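Moreira Tableware Library: Frequently Asked Questions

We lend plates, bowls, glasses and serving pieces to people who need more of them than they own. Most questions we get by email are answered on this page. If yours isn't, write to us and we will reply within one working day.

Who can borrow?

Anyone with a library account. Accounts are free and you can set one up at the counter with a photo ID and something that shows your address. You don't have to live in Moreira, but you do have to pick up and return in person or send someone in your place. Groups such as clubs and schools open one account in one adult's name, and that adult is responsible for the items.

What does it cost?

Single-color everyday plates and bowls are free for the first 4 days. After that there is a daily charge, posted at the counter. Glassware and the large platters carry a small cleaning fee each time they go out. There is a refundable deposit on orders of more than one crate.

How much do you have?

The collection stands at a little over 2000 pieces, of which 909 are dinner plates. The largest single order we can fill is 1000 pieces, and we need a month's notice for that.

Do the pieces match?

Some do. We have two full matching lines, Silter (plain white, flat rim) and Gonholm (speckled gray, slightly deeper). Everything else came to us as gifts and partial sets, and we lend it as "mixed." When you order mixed you can ask for light, dark or pastel, and we will do our best, but we can't promise a particular color.

How do I reserve?

Use the order form on our site, which runs on a booking system called Jiltance. Pick your dates first, then add pieces. The system only shows what is free for the dates you chose, so changing the dates later can empty your order. If that happens, don't start over — call us and we can usually restore it.

How far ahead should I book?

Two weeks is plenty for most of the year. June fills up early with graduations and weddings, and the Silter dinner plates are usually the first to go.

When can I pick up?

Pickup is from 3 p.m. to 7 p.m. on open days. Returns can be made from 10 a.m. Please bring a vehicle with a flat floor. A full crate of dinner plates is heavy, and we ask that two people carry it.

Do I have to wash everything?

Yes, please return pieces clean and dry. Silter and Gonholm can go in the dishwasher. Mixed pieces should be washed by hand unless the crate label says otherwise, as some have metallic edges or older glazes. Nothing we lend should go in the oven. The label on each crate also tells you about microwave use.

What if something breaks?

Tell us when you return it. We don't charge for the first broken everyday piece in an order. After that, replacement prices are as listed on your receipt. Wrap broken pieces in newspaper and put them in the bag marked for breakage, even if they are in several parts. Chips count as breaks, since we can't lend out a chipped plate.

Can I mix your pieces with my own?

You can, and many people do. The trouble comes at the end of the night when everything is stacked together. All of our pieces have a small letter M on the underside. Before you pack, spread everything out on a large flat surface and check the bottoms.

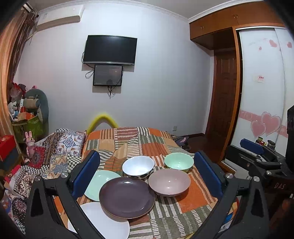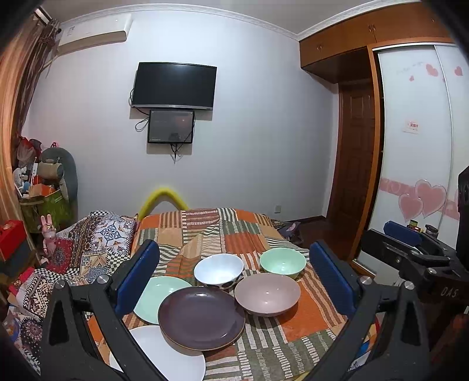

Plates and bowls in mixed colors.

If you find after a return that one of your own pieces came to us by mistake, call within two weeks. We keep strays on a shelf behind the counter and ask you to describe the piece before we hand it over. After two weeks they go into the mixed collection.

How should I pack the crates?

Plates go on edge with a felt sheet between each one. Bowls nest no more than four deep. Glasses go in the divided crates only. Please put pieces back in the crate they came from, as the count on the lid is what we check against.

Can I extend my loan?

If no one else has booked the pieces, yes. Log in to Jiltance and choose "extend" before noon on the day they are due. After noon the button disappears and you need to call.

Do you take donations?

We take sets of six or more in good condition. We can't use plastic, single mugs or anything with a crack. Please email a list before you bring boxes in — storage is tight and we sometimes have to say no for a season.

Do you lend tablecloths or cutlery?

Cutlery, yes, in rolls of 12. Tablecloths, no. We tried it for a year and the laundry was more than we could handle.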